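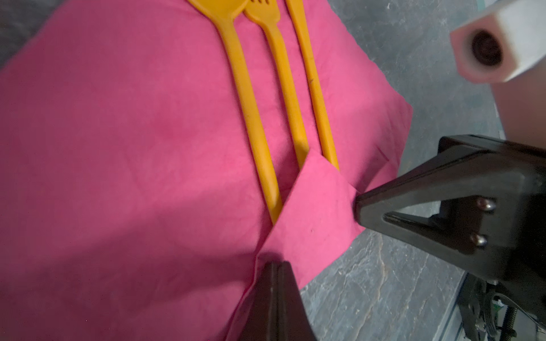
# Baldur Ravn walks to Layug and hates it (a thread)

**1/** I have spent the winter reading the travel diary of Baldur Ravn, who in 1782 walked 102 miles from Biddale to Layug to argue about a will. It runs to 600 pages. Most of them are about lunch.

**2/** Who was he? A cooper, moderately well off, convinced that his cousin in Layug had gotten a clock that should have come to him. He mentions the clock on page one and then not again until he's nearly there. In between it's soup.

**3/** Day one. He leaves Biddale before sunrise "so as to be spared any farewells." His wife gets up anyway and gives him a cheese. He has walked four miles before he writes a word about her, and the word is "salty," and it is about the cheese.

**4/** I should say I'm reading the Plelero Press edition, which has 2 maps. They disagree about where the river is. The editor has a footnote on this, and the footnote sends you to an appendix, and the appendix is a list of weights and measures.

**5/** Ravn's system for rating inns:

- Will sleep there again
- Will sleep there again if it is raining
- The ditch

The ditch does better than you'd expect. He goes back to it on the return trip and is pleased to find it "unchanged."

**6/** At Dralell he's stuck for six days waiting on a bridge. This is the best part of the book. He has nothing to complain about but the bridge, so he branches out. Dogs. Young men's hats. A hymn he feels is too long. He counts the verses and then he's cross at having counted.

**7/** Also at Dralell he shares a table with a widow who is walking the other way. They talk until the candle's gone. He gives this two lines, after giving a turnip most of a page. I have read those two lines probably more often than is healthy.

**8/** Somebody replied to ask if he ever names her. No. He names the turnip seller.

**9/** What I love is how little of the landscape gets in. There are supposedly mountains between Dralell and Layug. Ravn reports "a good deal of up." The people who travel that road now take pictures the whole way and have matching jackets, and I'm sure they've had a lovely time, but I don't believe they've thought as hard about gravy.

**10/** On packing: he took two shirts, a knife, a spoon, a bag of dried peas and "the second-best blanket." By day nine he has decided that the spoon was a mistake and the best blanket was not. I have never taken a trip where I didn't reach this exact conclusion about something in my bag.
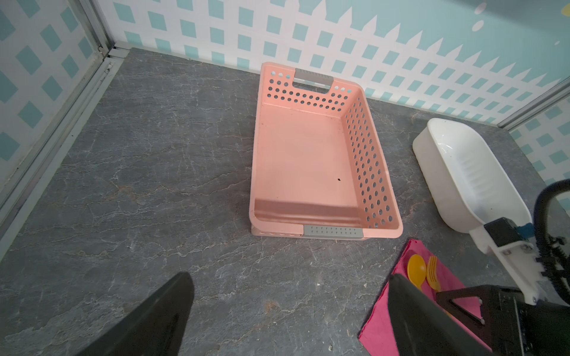

*Pink basket, white tub, gray countertop.*

**11/** Okay, the peas. I tried his peas. He boils them with an onion and whatever's left of the cheese until they "give up." Mine gave up after an hour and a half. The result was beige and I had seconds. Add pepper, which he couldn't afford and resents other people for having.

**12/** He gets to Layug on day nineteen. The cousin is out. He sits on the step until dark, and the cousin's maid brings him a plate of something with prunes in it, and he writes the only purely happy paragraph in the entire diary. It's a prune paragraph. I won't spoil it.

**13/** The clock, you ask. The clock doesn't run. Hasn't for years. The cousin says he can have it. Ravn argues for three more days on principle, loses a point he'd already won, and then won't take it because it's heavy.

**14/** The walk home gets eleven pages. He's going downhill, he knows where the soup is good, and he stops at Dralell although the bridge is open. He doesn't say why. He says the inn has changed its bread.

**15/** The diary stops a mile short of Biddale with a remark about his left boot. There's no homecoming scene. The parish records have him making barrels for another thirty years, so he did presumably cover the mile.

**16/** If you want to try it, skip the introduction, which is written by someone who wishes Ravn had been interested in politics. Start at Dralell and go back to the beginning later. My library's copy hadn't been checked out since October and the one before me had left a bus ticket at page 212. Fair enough, that's the start of the long bit about eels.

**17/** Several people want the eel bit. I'll type it up this weekend. It has a second part.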